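Gretano returns two-arm shell cell to service after wrist work

Gretano has put the two-arm handling cell at its Latgate workshop back into service after a rebuild of the right wrist joint and a full recalibration of both hands. The cell picks dark navy plastic shells from a long table, turns them for inspection of the inner surface and sets them back down open side up.

The fault first appeared in April as a slow drift in the wrist's zero position. After 60 cycles the right palm was far enough out of line that the fingers met the rim of a shell early and pushed it along the table. The controller logged the error as a grip failure, and two sets of fingertip pads were replaced before anyone checked the joint.

"The hand was fine," said Efua Dankwa, who maintains the cell. "The clamp bolts behind it had backed off, and the encoder was reading a joint that could move on its seat."

Dankwa removed the hand, cleaned the mating faces and refitted the bolts in a cross pattern, using thread-locking compound and a final torque of 9 newton meters. The left wrist was opened as well and showed no movement. Both were given paint marks across the bolt heads so that any rotation can be found by eye at the start of a shift. 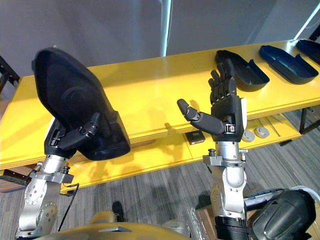
Calibration was done with one hand loaded and the other open. The loaded hand holds a shell by the lower rim with the thumb against the front face, and the wrist is stepped through its range while motor current is recorded for each finger. The open hand is parked with its fingers up and sampled at the same intervals as a no-load reference. The roles are then swapped. A full pass on both sides gives 1087 readings, which are compared with the values stored when the cell was commissioned.

Two settings were changed as a result. Thumb force was lowered, as the earlier value flexed the shell wall and gave a false contact signal on the opposite fingers. The approach speed over the last stretch before contact was also cut, adding 11 seconds to a complete table of parts.

Cable routing on the forearms is unchanged. Kartini Oei, who wrote the motion program, had asked for a shorter loop on the left side, but the existing slack is needed when the wrist is fully rolled and the elbow is low.

The yellow table was not moved during the work, so the taught pick positions were kept. Oei ran them at reduced speed before releasing the cell and corrected one, at the far end, for height.

Wrist bolts are now on the weekly inspection sheet, and the zero position is checked against a fixed stop each morning at startup. A spare wrist assembly is on order from Grotmont.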